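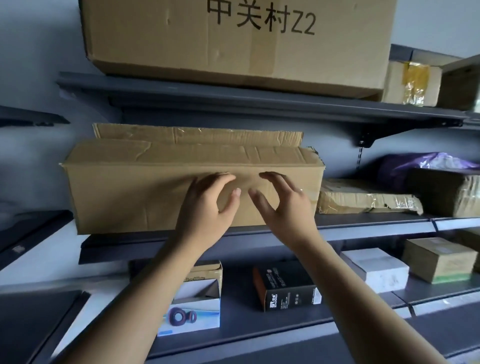 Attachment 1: long box, middle of the shelf

Ticket 2059, opened by Maeve Madigan, 2018-04-22
Status: open, then closed, then open again (sorry)

Hi all, me again. The Velov label printer in the Heywood stockroom is skipping labels. I send it one, it prints one, then it spits out a blank, and by the fourth label the address has crept so far down that the zip code lands on the next sticker. I wasted 40 labels before lunch and I'm not proud of it!

What I tried first: turned it off and on, swapped the roll for a new one, reinstalled the driver from the Pristton disk. The driver install hung at 67 percent and I had to kill it and start over (second go went fine). Same skipping afterward, so I wiped down the little sensor under the lid and crossed my fingers. No change.

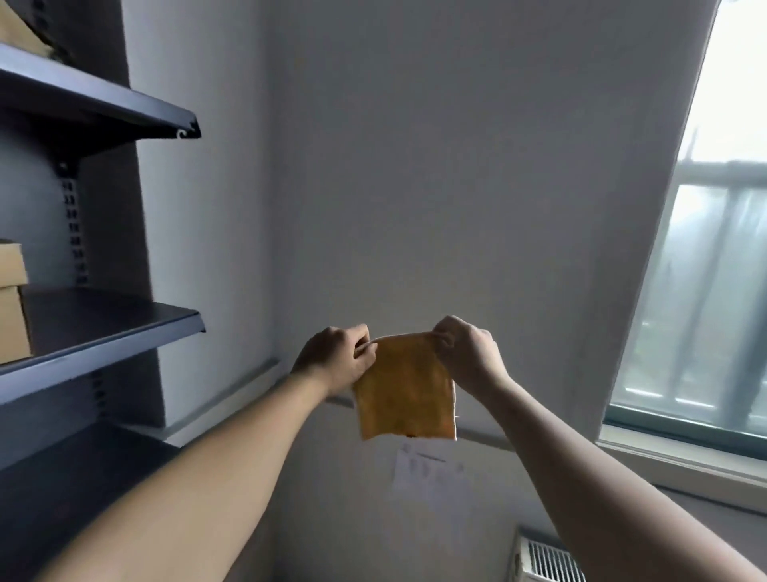 Did you run the calibration after changing the roll?
I ran it twice, holding the feed button until the light blinked, and both times it fed out 4 blanks and stopped with the gap in the wrong place.

So then I got into the settings menu, which I'd been avoiding because it's all abbreviations. The media type was set to continuous. Our Sodex rolls have gaps between the labels, so it had no idea where one ended – that would do it! I changed it to gap, saved, calibrated again, and got a whole run of good ones. Closed the ticket and went to get a coffee.

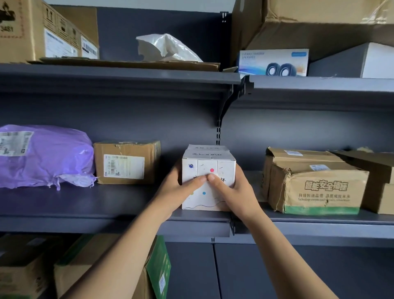 And when I came back it was skipping again. I checked the menu and it had gone right back to continuous, all by itself. My guess is the computer is sending its own setting with every job and stomping on mine. I found the same option in the print preferences, under Advanced, then Stock, and it was grayed out for my login.

Could somebody with admin rights set that to gap for me? I'm in until five, and the printer can stay on. Until then I'm changing it by hand on the printer before each batch – slow, but it works.

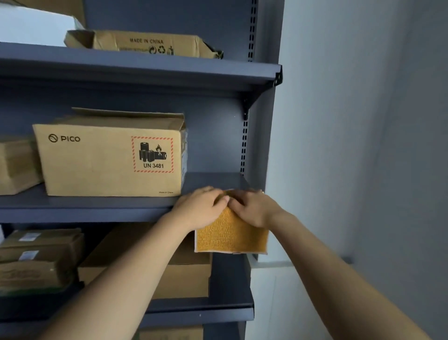 Attachment 4: top shelf, box marked MADE IN CHINA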